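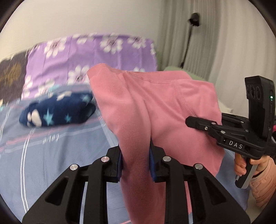 ## Sorting the knits before it gets cold

I do the winter clothes swap in the first week of October every year. The summer things go into the two Lammers boxes under the bed and the warm things come out. Last year I waited until November and spent three weeks pulling single sweaters out of a box every morning, so this time I set aside an afternoon for it.

The bed is the best place to do it. It's the only flat surface in the apartment big enough to lay out a whole garment, and the blue-grey sheet was due for the wash that evening anyway, so lint on it didn't matter.

The soft pink knit is the one piece I never fold the same way twice. It's a slightly fuzzy fabric with a wide band along the edge and narrow gathered parts that don't want to lie flat. If it goes back in a pile the way it comes out of the box, it has long diagonal creases across the middle for days. What works for me:

1. Hold it up by the band first and let the weight pull it straight.
2. Lay it on the bed with the band at the top and smooth from the middle out to the sides. Don't pull on the ribbing.
3. Bring the narrow parts in over the body so nothing hangs past the sides.
4. Fold up from the bottom in thirds. Halves leave a line right across the front.

I don't iron anything fuzzy. I tried it once on a scarf from Vemside and it came out shiny on one side. A night on the back of a chair gets most creases out, and the rest go away with wearing.

### What went where

I counted this year because I wanted to know if I needed another box. There were 48 pieces in total, and 20 of them were things I hadn't worn since the last swap. That was more than I expected. Most of the 20 went into a bag for the thrift store on Kivside. I kept a few that I know I should have put in the bag, including a green cardigan with a missing button. I have the button – it's in the kitchen drawer, and it was there last October too.

The heavy knits go on the shelf, folded, never on hangers. I ruined the shoulders on two sweaters before I learned that. Thin cotton long sleeves can hang. Socks and leggings get rolled and stand on end in the drawer, so I can see all of them when I open it.

I bought a set of drawer dividers from Zukon in the spring and I'm still not sure about them. They hold their place in the wide drawer but slide around in the narrow one. A strip of shelf liner underneath has helped a bit. If they keep moving I'll put them in the bathroom cabinet and go back to shoeboxes.

### For next time

- Wash everything before it goes in the box. I skipped this with a few shirts in the spring and they came out with a stale smell.
- Write the contents on the short end of the box. The long side faces the wall.
- Buy cedar blocks before the swap. The old ones have no scent left, even after sanding.

The coats are still in the hall closet and I haven't touched them yet. The zipper on the long one needs replacing, so I'll do those next weekend after I've been to the repair shop.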